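Service Robotics, unit 6 – Can machines do chores yet?
Notes to go with the lecture, 24 September 2026
Thongchai Onsri

Slides go up later, these are the notes only. Bring them to the seminar, Pornthip is taking that one.

Where we left off: dishwashers and washing machines. Both work because the job was rebuilt around the machine. You load, it runs, you unload. Loading and unloading = the part still done by hand. Today is about that part.

Short answer to the title: some chores, some places, slowly.

Definitions (you need these for the essay)
Chore – a task repeated often, low pay or no pay, goal easy to say and hard to specify. "Tidy the shelf."
Success rate – finished tasks over attempts. Always ask who set the table up before each attempt.
Intervention – any time a person steps in. Papers count these differently, check the appendix.

Case A, towels. Fuvemus folding cell, reading 2. One towel size, one table, fixed lights. 182 towels in the test, no totals given for the ones that were re-laid by hand first. Good folds when it gets a corner. Finding the corner is the hard bit and takes most of the time.

Case B, shop floor. Dierckx parts line, bins to tray. Works all shift if the bins are the right bins. In May they changed supplier, new bins 6 mm deeper, line stopped. Fix was a shim, not software. Remember this one.

Case C, office shelf. Looks easiest, isn't. Binders and lever-arch files are tall, narrow, slippery on the sides and top heavy once part filled. Weight shifts when the rings are loose. Grip low and it tips, grip high and you hit the next file along. People hook a finger in the hole on the spine and pull, then change grip half way. Two-jaw grippers mostly can't do the hook, so they have to squeeze, and squeezing needs space on both sides which a full shelf doesnt have.

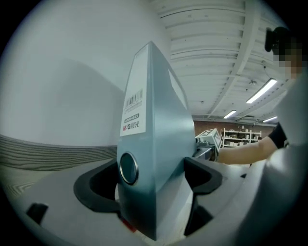

Dirk De Smet objected that none of this matters for a real office, where you would put a code on every file and have a cabinet hand it over, so why copy the hand at all. Fair point, and it is the dishwasher answer again: rebuild the job. Costs a cabinet. Also does nothing for the file left on somebody's desk. We will come back to it in unit 8.

A barcode tells you which file it is. It does not tell you how full, which way it leans, or whether the clip is shut. Keep identity and state apart in your answers – last year half the class mixed them up.

How the skills get learned now, very briefly: a person does the task with a hand-held gripper, the motion and video are recorded, a policy is trained on it. Niken notes say around 100 demonstrations for a single pick and place. More for anyting with a regrasp. Quality of the demos matters more than people want it to.

Things to look for in any demo video
Is it speeded up (look for a small x4 in the corner)
Same object every time?
Cuts between the grasp and the release
What happens after a drop

Essay: pick one chore from your own home or job. Break it into steps, mark each step as can / can't / can if we change the room. 60 percent of the unit grade. Pruda template is fine, own layout also fine. Questions to Oranuch Kaewkla, not to me, I am away till the seminar.

Reading: 2 and 5 in full, 7 only the part on regrasping.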